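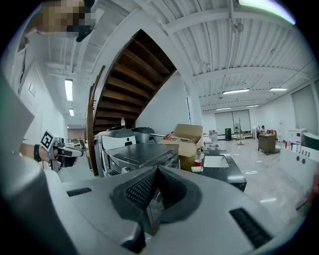 **Can I build an estimate in Nurnard from a drawing that has no scale on it?**

Any drawing will do if it shows one dimension you trust. Set the scale from that dimension before you measure anything else, then check it against a second one.

## Electrical takeoff from an unscaled PDF

These steps apply to Nurnard with the standard electrical price list loaded. You need edit rights on the project.

### 1. Create the project

1. Open **File > New project**.
2. Enter the project number and the client name. Both print on the tender sheet.
3. Under **Price list**, select the list you want to lock. Prices stay fixed at the date of locking until you choose **Update prices**.
4. Save.

### 2. Set the scale

1. Import the PDF under **Drawings**. Multi-page files are split into one drawing per page.
2. Choose **Scale > Two points**.
3. Click both ends of the known dimension and type its real length in feet.
4. Measure a second known dimension at a right angle to the first.

If the second reading is off by more than an inch or two, the PDF was stretched when it was printed or scanned. Use **Scale > Separate X and Y** and enter both dimensions. The scale is stored per page, so repeat this for each one.

### 3. Count the points

Select an assembly in the left panel and click each matching symbol on the drawing. An assembly holds the device, the box, the plate and the labor time. Do not count boxes separately or they will be priced twice.

Use one layer per floor. Layers can be renamed later but not merged.

### 4. Measure the cable runs

1. Choose **Length** and pick the cable type.
2. Trace the run along the intended route, with a click at each turn.
3. Enter the vertical drop in the **Rise** field. It is added at every point marked as a drop.
4. Set the waste percentage. The default is zero.

In the Rotutcombe sample project, the lighting circuits trace to 430 feet. There are 15 drops of 7 feet each, giving 105 feet of rise and a total of 535 feet before waste. A 10-foot allowance at the panel, typed under **Extra length**, brings the line to 545 feet.

### 5. Check labor

Labor times come from the assembly. To change them for one job only, edit the **Factor** column. A factor of 1.0 leaves the time as it is. Editing the assembly itself changes every open project that uses it.

### 6. Export

Choose **Tender > Export** and select PDF or spreadsheet. The spreadsheet keeps the layer names as headings. Hidden layers are left out of the PDF but are included in the totals, so turn them all on before comparing the two.

### Known problems

- Files exported from Aselley open with the Y axis reversed. Choose **Drawings > Flip** before setting the scale.
- The Rocha price list uses meters. Convert it on import; it cannot be converted afterward.
- **Undo** does not reach back past a save.

Page maintained by Eluned Foulkes. Last changed September 27, 2019.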